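We use cookies to remember your settings and to count visits to this page. By staying on the site you accept this. Manage cookies

FOR IMMEDIATE RELEASE

Olton Library to Open Evening Repair and Study Rooms

OLTON, 14 March 2021 – The Olton Public Library will open the lower floor of its Verden Street building to the public this spring, adding study rooms, a tool lending counter and a program of evening classes for adults. The floor was used for storage and for the bindery until the bindery closed. It has been rebuilt with money from a local bond and a gift from the Zacharopoulos family, who ran a hardware store on the same block for 40 years.

The lower floor will be open on weekday evenings until 9 p.m. Anyone with an Olton library card can use it. Cards are free to people who live, work or go to school in the town, and a temporary card can be issued at the front desk with a photo ID and a piece of mail.

"People told us they wanted somewhere to go after work that was quiet and had decent light," said Ayodele Ajayi, director of the library. "They also told us they wanted to learn to do things with their hands. We had one large floor and we had to fit both on it. The walls between the rooms took up a good part of the budget."

Study Rooms

The four study rooms are on the north side of the floor. Each has a door that closes, a table, chairs, outlets and a whiteboard. Rooms can be booked for two hours at a time and a booking can be extended if no one is waiting. Bookings are made at the front desk or by phone. Online booking will be added later in the year.

Groups that meet regularly, such as language circles and exam preparation groups, may reserve the same slot for up to one month. After that the slot goes back into general booking. The library will review this rule in November.

Covered drinks are allowed in the study rooms. Food is allowed only in the vestibule by the stairs, where there is a bench and a water fountain.

Tool Lending

The tool lending counter will open with 300 items. Most are hand tools, including clamps, planes, socket sets, pipe wrenches and drywall knives. There is a smaller number of power drills and sanders, along with sewing machines, a carpet cleaner and several sets of garden tools. The collection was put together by Tayla Fairweather, who joined the library as head of adult programs after running the continuing education department in Hirell.

Tools can be borrowed for one week and renewed once. Borrowers must be 18 or older and must sign a form before taking out their first item. Items should come back clean. There are no daily late fees, but a borrower with an overdue tool cannot take out another until it is returned. Lost tools are charged at replacement cost.

"We started from what people ask for," Fairweather said. "The reference desk has kept a list of those requests for years. Tile cutters were near the top, and so were ladders. We do not have ladders yet. We need a safe place to store them first."

Donated tools are welcome if they are in working order. The library cannot accept gas-powered equipment, chain saws, table saws or anything with a frayed cord. Donations should be brought to the rear entrance between 10 a.m. and noon on weekdays.

Evening Classes

The spring program has 67 class sessions. Subjects include basic home wiring safety, clothing repair, bicycle maintenance, reading a lease, household budgeting, beginning Spanish and English conversation. A short course on changing jobs in midlife will run twice, once in the early evening and once later for people who work day shifts.

Most classes are one session and last 90 minutes. The bicycle course runs for three sessions, and students need to bring their own bicycle to the second and third. Class sizes are kept small to allow for distancing, and masks are required in all parts of the building. If state guidance changes, the library will post new rules at the entrance.

All classes are free. Some ask students to bring their own materials, and the printed program says which ones. A limited number of material kits will be held at the desk for students who cannot buy their own, and no proof of income is needed to get one.

The program also includes a talk series on work and skills in the region, covering farm equipment, home health care, manufacturing and the building trades. Speakers will describe how they entered their line of work, what training they needed and what the pay is like in the first few years. The talks are open to high school students as well as adults.

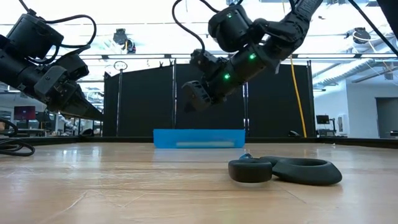
Access and Parking

The lower floor can be reached by the main stairs or by the new elevator, which stops at all public levels. The elevator was the largest single item in the project. Before it was put in, the only step-free way to the floor was through the loading door, and staff had to unlock it each time.

Restrooms on the lower floor are accessible, and one has an adult changing table. A hearing loop has been installed in the classroom. Sign language interpretation can be arranged for any class with one week's notice.

Evening visitors can park in the lot behind the building at no charge after 5 p.m. The lot is entered from Verden Street only, as the side gate will stay closed while the sidewalk is repaired. The Hirell bus stops in front of the library, and the last bus leaves after closing time. Bicycle racks have been moved from the side of the building to the front steps.

Building Work

Work on the floor included new wiring, new ventilation, sound insulation in the ceiling and the removal of two layers of old flooring. The brick on the east wall was cleaned and left uncovered. Shelving from the former bindery was repaired and is now in use behind the lending counter. A cabinet of binding tools has been moved to the local history room upstairs, where it can be seen on request.

The children's room, the main reading room and the newspaper area stayed open during most of the work. They will keep their present hours. The book drop on the north side has been returned to its usual place.

"We know the noise was hard on some of our regular readers," Ajayi said. "They put up with a lot of drilling, and we are grateful to them."

How to Register

Registration for spring classes opens on the first of the month at 9 a.m. Residents may register by phone or in person. Each person may sign up for up to three classes in the first week, with no limit after that. Waiting lists will be kept for full classes, and people on a list will be called in order. Anyone who cannot attend is asked to cancel at least one day ahead so the seat can be offered to someone else.

Printed programs are available at the library, at Olton Town Hall and at the post office. Large-print and Spanish versions can be picked up at the front desk.

About the Olton Public Library

The Olton Public Library serves the town of Olton and the surrounding area from its building on Verden Street. It lends books, audiobooks, films, museum passes and tools, and offers programs for children, teenagers and adults.

Media Contact

Tayla Fairweather
Head of Adult Programs
Olton Public Library, Verden Street, Olton

Interviews and visits to the lower floor can be arranged through the front desk.

Get library news by email once a month. Enter your address to subscribe. You can unsubscribe at any time.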